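Home Kitchen Cold storage Manuals Spare parts Contact
Search this manual Go

Section 3: Standing, cleaning and loading a second-hand fridge

This section covers a used upright fridge kept in a workshop, porch or outbuilding. For built-in models see the Kosance supplement.

3.1 Choosing the spot

1. Pick a level patch of hard floor out of direct sun. Leave a hand's width behind the cabinet for air.
2. Clear loose stock away from both sides. Bricks stacked beside the cabinet may stay if they are dry and the door still opens fully. Tubs of bottles should be moved before the fridge is walked into place.
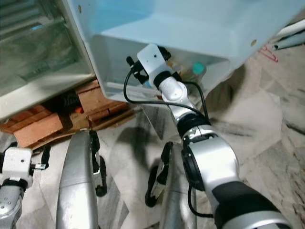 3.2 Raising the cabinet

3. Lay bricks in a low, flat platform, slightly larger than the base. Use whole bricks only.
4. Put a board across the bricks if the cabinet feet are missing or uneven.

CAUTION: Two people are needed to lift the cabinet. Empty it first and tape the door shut. 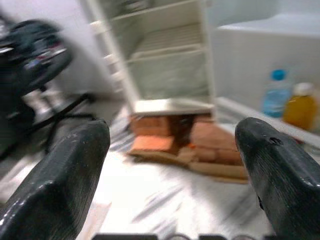 Levelling is done with the shelves in and nothing on them. Set a spirit level on the lower shelf, first side to side, then front to back. A flat white board on a low stack of orange and brown blocks is enough of a base, but check each block for rocking before any weight goes on. Pack low corners with slate or Peltine shims - not cardboard, which goes soft.

5. Once level, let the cabinet stand upright for 3 hours before plugging it in. Leave it overnight if it travelled on its side.

3.3 Cleaning and loading

6. Unplug the fridge. Take out the wire shelf and wash it in warm water with a little washing-up liquid.
7. Wipe the walls and the ribbed back panel. Dust gathers on the floor of the compartment, so do that last.
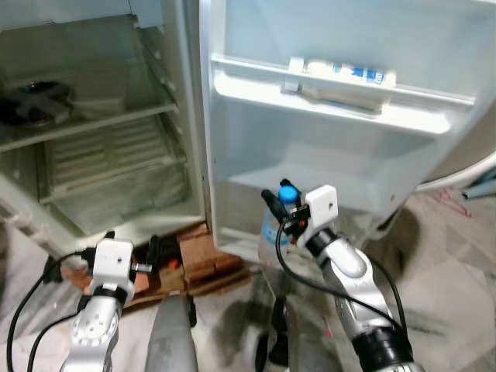

Photo: Sylvain Masson / Grodetmont workshop

8. Keep tubes and other small items on the upper door shelf. Bottles go upright in the deep lower bin, caps tight.
9. Don't push anything hard against the back wall.

Note: Used cabinets often smell for a few days. A saucer of bicarbonate of soda on the lower shelf helps. Change it every Monday.

3.4 The floor around it

10. Sweep up brick chips before moving stools or chairs back. Grit under a foot will scratch polished tile.
11. Look over the tiles for cracks and chipped edges. Don't stand a cabinet foot on a cracked tile.

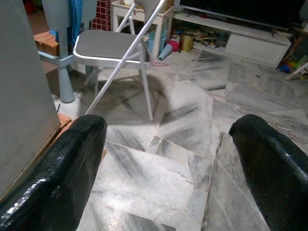
Fig. 4. Veined marble tile with seams and hairline cracks, brick at left.

12. Keep the mains lead off the floor where people walk.

Door seals and shelf clips are listed in Section 4. For the 600 mm door seal, ask Ginette Besnard at the parts desk.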